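**Ticket 379: drinks machine at Perbridge, coins returned**

Opened October 27, 2024 by Skye Rennie

The machine by the Ollside entrance takes coins, shows credit for a second, then drops them into the tray. Cards work. Error 42 on the display. Same fault in September, cleared by a restart.

Restarted twice, no change. Cleaned the coin path and reseated the cable. Test purchase by card went through, Pepsi, blue cap. 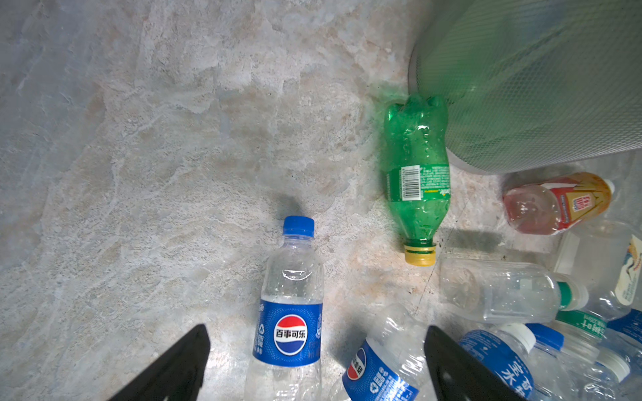 ### Next steps

- Swap the coin unit for the spare, part 182.
- Clear the error log before testing again.
- Leave the "card only" notice up until coins are accepted.

Status: waiting for part.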